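Strazds Pantry Rail

Cans wander. You put the tomatoes at the back, somebody goes looking for the beans, and by the end of the week the labels face four different ways and the one you want is behind the one you bought by mistake. The Strazds is a plain strip of pale wood that gives a row of cans a front edge to stand behind, and we have grown very fond of it over the past few years.

It began as a bench project. Asmaa Hajji made the first one for her own kitchen out of a shelf offcut, then made another for her sister, then another for the food cupboard at Jirnisow, where the lunch club keeps its dry goods. By December of that year we had orders written on the back of three delivery notes and decided it had better go on the website.

What it does

The rail sits a little above the surface, with a gap beneath it. Cans stand behind it and the lower edge of each one is tucked out of sight, so what you read across the row is the label. Tall cans and short cans can share a row quite happily. A low bowl can go in the gap – handy for the can opener, loose clips, packets of yeast, or whatever else collects near the cans in your house.

It was designed for tabletops, counters and deep shelves. It doesn't need a wall and it doesn't need a cupboard, so it suits renters, and it comes apart again when you move.

With short and tall cans

Salmon cans are the ones people ask us about most. They are small, and on a deep shelf they vanish behind everything else. On the rail a salmon can keeps its name in view with a taller can of sliced carrots for a neighbor, and very large cans can stand off to the side, directly on the table, where there is room for them.
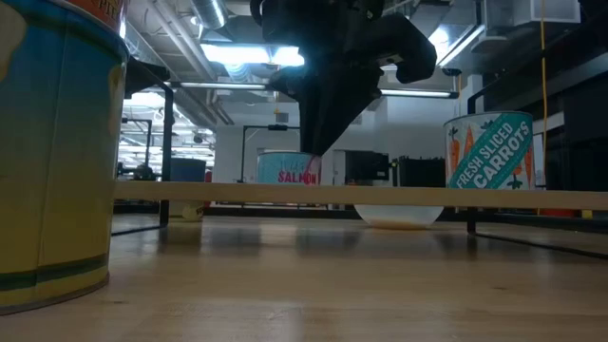
Sizes and finish

The standard Strazds is 25 inches long, cut from a single flat strip and sanded by hand. Edges are eased just enough that a sleeve won't catch. We finish it with a clear oil that darkens a touch in the first year and then settles down. Grain varies from piece to piece, and we love that about it! If you are trying to match a particular tabletop, write to us with a photo taken in daylight and Usman will go through the stack for you.

A short version is available for narrow shelves. We can also cut to length, which adds 5 working days.

In the box

One rail
Two end blocks
Four screws and a small hex key
Felt pads for the underside of the blocks
A card with the fitting steps and the oiling instructions

Fitting it

Stick the felt pads to the blocks first. Set the blocks where you want the ends of the rail, lay the rail across, and drive the screws finger tight. Put your tallest can and your shortest can behind it and check that you can lift both out easily. Then tighten up. Most people are done in the time it takes to boil a kettle. Leave a finger's width between cans if you have the space, because they are much easier to pick up that way.

Care

Wipe with a damp cloth and dry it straight after. Please don't put it in the dishwasher. Fish oil and tomato juice will mark bare wood, so re-oil once a year or when the surface starts to look chalky. Any food-safe oil is fine. We use Plirkeo here in the workshop, mostly out of habit.

From people who have one

"I bought it for the cans and now the spice jars are behind it too. I have ordered a second." – Ngozi Edet

"My father can't bend to the low cupboard any more, so his soups live on the counter. He can read every label from his chair." – Nabila Bouazza

"Good rail. The hex key is tiny and I lost it right away, but they mailed me another." – Aicha Younis

Goes well with

The Skidia riser, a low step for the back row, comes in the same wood and the same finish. Put the two together and you have a front row and a back row that can both be read. The riser is sold separately and takes up to 21 standard soup cans.

Stock and orders

We have now sent out around 3,000 rails, all of them from the same bench. The standard length is in stock. The short length is between batches, and we will email anyone on the list when it is back. Returns are accepted on standard lengths only, in the original box if you still have it.

Page last updated 9/11/19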